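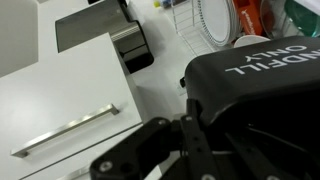 Unit 3: The Shared Kitchen
Handout for Workplace Housekeeping, Dolan Extension Program, November session

Reading before class: the Ultlow sorting chart (both sides) and the first 8 pages of the Flendelix office manual. The rest of the Flendelix manual concerns parking and may be skipped with a clear conscience.

1. Where we left off

Last time we dealt with the refrigerator, a subject on which feelings ran high. Today we move to the counter, and in particular to the stretch between the coffee maker and the dish rack, where most of a shared kitchen's small crimes are committed.

Key term: landing spot. Any flat surface within arm's reach of a person who is thinking about something else. Things put down on a landing spot stay there until they become furniture.

2. The small bin

A counter bin is for the scraps of coffee making: stirrers, foil lids, empty creamer cups. It should be small enough to fill up quickly. A large one gets treated as storage, and then one morning it gets treated as a smell.

Label it. Plain capitals, two words if you can manage it. The Ultlow chart uses 44 words and a color wheel, and in the Fluvum break room study (handed out in Unit 2) people looked at it for less time than it takes to drop a cup. Out of 373 items in the Fluvum sort, the most commonly misplaced was the paper filter with the grounds still in it. We will argue about compost in Unit 5. Please hold your remarks.

Place the bin beside the coffee maker, on the side where people are already standing. Across the room is too far. Under the sink is a different country. 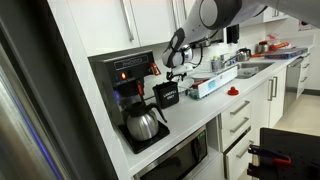 Fig. 1. Counter bin next to the coffee maker, drawers and microwave below.

3. Notes on Fig. 1

The label faces the person at the counter, as it should. The box, the dish and the little plastic container farther along are your homework: for each one, decide whether it lives there or has merely landed. The red cap counts too. Small items are the worst offenders - a lone cap can sit on a counter through several changes of management.

4. Drawers

Top drawer: things used daily, meaning spoons.
Middle drawer: filters, towels, the can opener.
Bottom drawer: you may have one junk drawer. One. If yours contains takeout menus, check that the restaurants still exist.

5. Dish rack

A rack is a stop on the way to the cabinet. Plates that spend the weekend in it have moved in. Empty it before the first pot of coffee, while you are waiting anyway.

For next time

Draw your own counter from memory, then go look at it. Bring both versions. Spelling will not be graded but the junk drawer will.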